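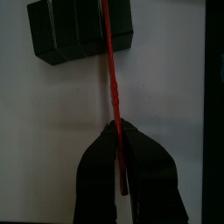

Filed under: Cells & Fixtures > Bimanual > Maintenance
Started in September by torsion_key
3 min read

torsion_key
Two-arm tabletop cell, running Homevach on the controller. After 900 cycles the fingers on the right arm no longer close parallel. Flat parts hold fine. Anything thin and round walks toward the tip when the other arm pulls on it. I re-zeroed both grippers and the offset came back by the next shift. Grip force is set to 35 percent on both sides. Is this pads or linkage?

mill_lane
Linkage. Pull the finger screws, clean the threads, refit with medium threadlocker. Then re-zero with the fingers closed on a gauge pin. If you zero on bare pads you are measuring the rubber.

dogbone29
Disagree. Same symptom on our Fodwood cell and it was pad wear at the tips. Before taking anything apart, put both grippers on one rigid part and watch which one gives. A long handle works well.

torsion_key
Tried that at 35 percent and again at 70.
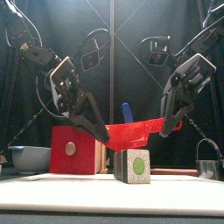
Both grippers on the dustpan, held over the speckled block.

No visible slip at either setting, but the right wrist reports a steady side load that the left does not.

mill_lane
Side load with no slip is what I would expect from a loose finger base. Check the cable run on that arm too. A bundle that is tied too short will pull on the wrist and you will chase it for days.

dogbone29
Or the two arm bases disagree. If the calibration between them is off, each arm fights the other through the part and the side load means nothing. Run the Buvasby two-point routine first - it takes 29 minutes and needs no tools.

torsion_key
Ran it. Base offset was within tolerance, so I went back to the thin red piece and did handoffs with the dark blocks left on the table as references.
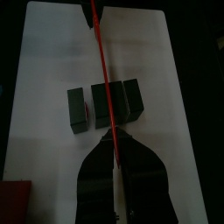

The side load only shows up once both grippers have hold. With one arm released the reading goes back to zero. Finger screws on the right side took a quarter turn each before they seated.

mill_lane
Quarter turn is plenty to explain it. Threadlocker, re-zero on the pin, recheck at 900.

dogbone29
Still swap the pads while you are in there. Sastry pads are cheap and yours have the same hours as the screws.

torsion_key
Screws first, pads at the next stop. I don't want to change both and not know which one did it.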